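件名: Re: 洗面所まわりの作業はもう機械に任せられるか

Laimutė Kuusk です。金曜に返すつもりが遅くなりました。

> 先日の打ち合わせで、トイレ清掃のうち便器と床は機械でだいぶ見通しが立ってきたという話が出ました。
> それなら洗面台まわりも同じ機体でまとめて見積もれないか、というのが Granard 側の希望です。
> Gatard の腕なら届くし、持てる重さも足りているはずだ、と言っています。
> 現場を見ている立場から、できる・できないをざっくりでいいので教えてください。
> 5月のうちに返事をしたいそうです。

ざっくり答えると、床の洗浄は見積もってよいと思います。洗面台まわりは、今の段階では入れないほうがいいです。

床の洗浄機は Lotex の建物で半年動いていて、止まる原因もだいたい分かっています。段差、置きっぱなしのゴミ袋、濡れたマットの端。どれも人が先に片づけておけば済みます。洗面台のほうは、人が先に片づけるその作業自体が仕事の中身になっています。ボトルをどかす、拭く、戻す、残量を見る、ポンプが詰まっていないか見る。これを全部人がやるなら、機械に残るのは天板を一回なでることだけです。

届くかどうかと重さについては、Granard の言うとおりだと思います。ハンドソープのボトルは軽いし、洗面台は腕の届く高さです。ただ、困るのはそこではありません。

まず場所が狭いです。洗面ボウルのすぐ横が壁で、人間でも両腕をすぼめて入れます。腕が2本ある機体だと、肘の逃げ場を考えないといけません。Cieślak の試験台は三方が開いているので、あそこでの成績をそのまま持ってくるわけにはいかないです。

次に見え方です。黒い面は暗く沈みます。艶のあるタイル、鏡、金属の水栓、白い陶器が一か所に集まっていて、距離を測るセンサーには一番嫌な組み合わせです。流れている水も厄介で、細い水の筋は見えたり見えなかったりします。 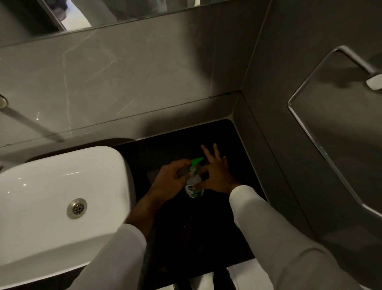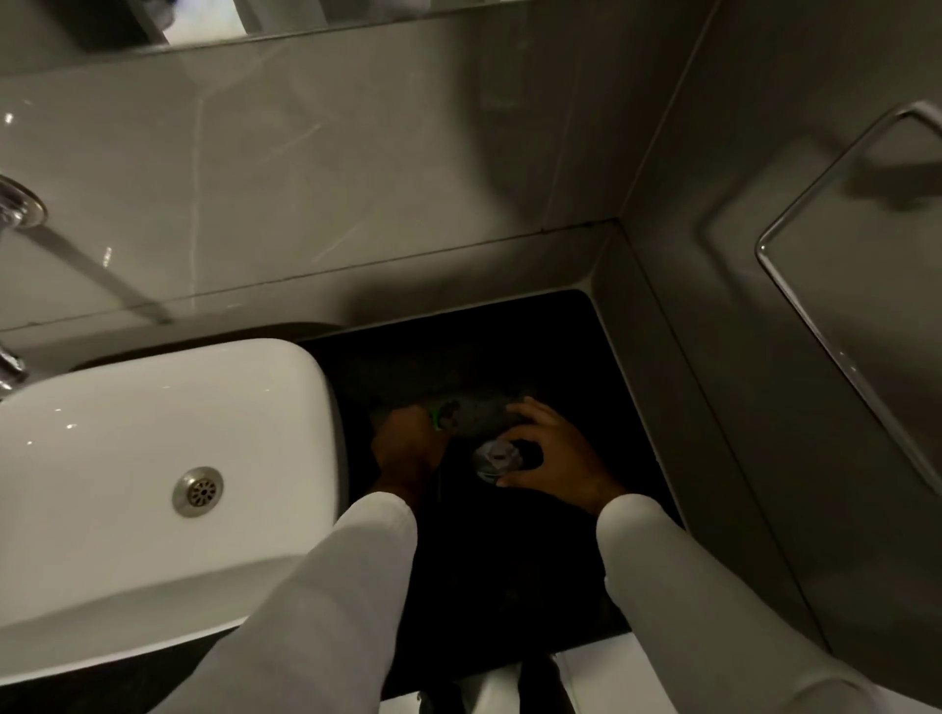 洗面ボウル脇の手作業。どちらも両手を使っている。1枚目はポンプ式のハンドソープ、2枚目は緑の入った灰色の物と、しわの寄った半透明の物。

1枚目の作業なら、条件をそろえれば機械でもそのうちできると思います。ボトルの形が決まっていて、緑のポンプは黒い天板の上で目立ちます。片手で首のあたりを押さえて、もう片方で下を支えるかポンプに触る。置き場所が毎回同じなら、つかむところまでは今でも試せます。ポンプを押すとなると、ボトルを倒さずに真下へ力をかける必要があって、ここで成績が落ちます。

2枚目のほうは、しばらく無理だと見ています。薄くてしわくちゃのものは、つかんだ瞬間に形が変わります。人間は指先で触って、硬いか柔らかいか、中身があるかを判断しています。カメラだけでこれをやらせると、暗いところではまず見失います。しかも奥では水が出たままです。片づけの途中で水を止めるかどうか、どの順番でやるか、人は考えずに決めていますが、手順書に書こうとすると急に長くなります。

参考までに、Cieślak の試験台で Gatard の腕に洗面台の片づけをやらせたときの話を書いておきます。150回試して、人が手を出さずに最後まで行ったのは13回でした。失敗の多くはつかみ損ねですが、つかめたあとに水栓や縁に当てて止まったものもかなりありました。試験台は照明を足してあり、水も流していません。実際の洗面所ではもっと悪くなるはずです。

時間の面でも厳しいです。慣れた人なら洗面台ひとつに最大3分です。試験台では、成功した回でも人よりはるかに遅く、その間は利用者に入ってもらえません。夜中だけ動かすという案もありますが、Lotex は夜も人が使っています。

Granard への返事としては、次の形を提案します。

- 床の洗浄は今回の見積もりに入れる
- 洗面台の拭き取りと備品の片づけは人の作業として残す
- ハンドソープは壁付けの据え置き式に替えられないか、建物側に聞く

最後の項目は機械の話から少し外れますが、効果は一番大きいと思います。天板の上から物が減れば、人の作業も早くなりますし、将来機械を入れるときにも拭くだけの問題に近づきます。壁のパネルに穴を開けてよいかどうかは、図面を見ないと分かりません。どなたか図面の在りかを知っていたら教えてください。

あと、先方の資料にある「水回り全般に対応」という書き方は、こちらの文書には写さないでください。何を指しているのか、問い合わせてもはっきりした答えがありませんでした。品目ごとに、つかめるもの、つかめないものを書いてもらうのが先です。

試験の記録は共有フォルダに置いてあります。失敗の分類はまだ途中で、つかみ損ねと位置ずれが混ざっている行があります。来週直します。

Laimutė Kuusk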